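# Getting Stickers Off New Dishes

Every plate I have ever bought came with a price tag attached by someone who evidently feared I would change my mind.
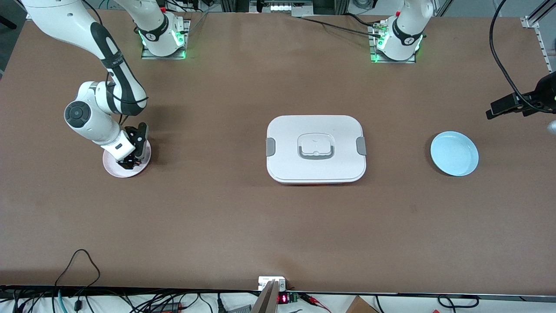 The first rule is to leave your thumbnail out of it. Picking takes off the paper and leaves the glue, and the glue will still be there in November, gray and furry, holding on to a crumb.

What works, in the order I'd try it:

- **Hair dryer.** Medium heat, held a few inches away. Start lifting at one corner after a minute and pull slowly. If it tears, more heat.
- **Warm soapy water.** Fine for glazed dishes. Keep unglazed pottery out of it, unless you like your bowls to smell of lemon.
- **Cooking oil and baking soda.** Mix 2 parts soda to 1 part oil, smear it on, go do something else. Wipe with a paper towel, then wash twice. The first wash only moves the oil around.

Skip the steel wool. My Pristel saucers have a bald patch from the afternoon I got impatient, and they had survived 6 years and a house move before that.

Plastic dishes scratch if you so much as frown at them, so use an old gift card as a scraper and go easy on the dryer.

Glue on the dish towel is a separate problem. I put mine in the freezer for an hour and crack it off, or I buy another towel, which comes with a sticker.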